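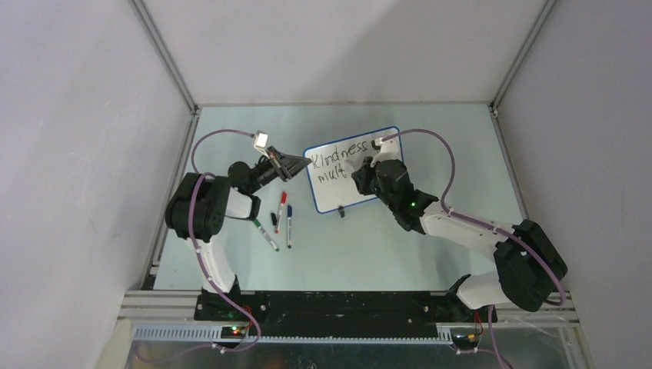
Me he vuelto a enganchar a escribir a mano, y la culpa la tiene una lista de la compra. Fue en Navidad, en casa de mi hermana: me pidió que apuntara cuatro cosas en el dorso de un sobre y cuando llegó al supermercado me llamó para preguntarme qué demonios era «garbinzas». Eran garbanzos, claro. Pero lo miré después y entendí perfectamente su desconcierto. Tengo una letra de farmacéutico con prisa.

Así que en enero me puse deberes. Compré un cuaderno Prunulent de hojas gruesas (el de tapa verde, que sale a 6 euros en la papelería de la esquina y aguanta la tinta sin traspasar) y cada mañana, antes de abrir el correo, lleno una página. Una sola, con el café al lado. Al principio copiaba refranes, luego trozos de novelas, y esta semana he pasado a palabras sueltas, a ver cuáles me gustan más sobre el papel. ¡Qué descubrimiento! «Murciélago» es una delicia, con esas subidas y bajadas. «Ferrocarril» me sale fatal, siempre se me atasca la doble erre. En inglés me he aficionado a «kindness», que empieza con una K mayúscula bien plantada y se va calmando hasta las dos eses del final.

La idea de las palabras sueltas se la debo a Kenneth Matheson, que da el taller de caligrafía en Kerska y al que muchos de vosotros conocéis porque lo menciono demasiado. Me recomendó olvidarme de las letras bonitas y fijarme en los huecos entre ellas. Le hice caso a regañadientes y la verdad es que la página cambia. También me dijo que dejara de apretar tanto el bolígrafo, y con eso todavía estoy peleando – tengo un callo en el dedo corazón desde los exámenes de la facultad y no parece dispuesto a jubilarse.

De materiales voy justita. Una pluma Roson de segunda mano que heredé de mi tío, un par de lápices blandos y un rotulador Mulder para los títulos, que huele raro pero desliza de maravilla. Me habéis preguntado varios por la tinta: uso la negra normal, la que viene en el frasco bajito. La azul la reservo para cartas, manía mía.

Y hablando de cartas, ahí quería llegar. En marzo quiero organizar un intercambio entre los lectores del boletín. Funciona así: me mandáis vuestra dirección postal antes del día 10, yo emparejo a la gente un poco a ojo y cada uno escribe una carta a mano a la persona que le toque. Sin mínimo de páginas ni tema obligatorio. Podéis contar qué se ve desde vuestra cocina, copiar una receta o quejaros del vecino de arriba – yo tengo material para rato con el mío y su bicicleta estática.

El año pasado hicimos una prueba pequeña, con 23 personas, y todavía hay dos que se siguen escribiendo. A mí me tocó una señora de Teruel que me mandó la historia completa de su gato, con dibujos en los márgenes. La guardo en el cajón de los manteles.

Si os apetece, responded a este correo con la palabra CARTA en el asunto y os apunto.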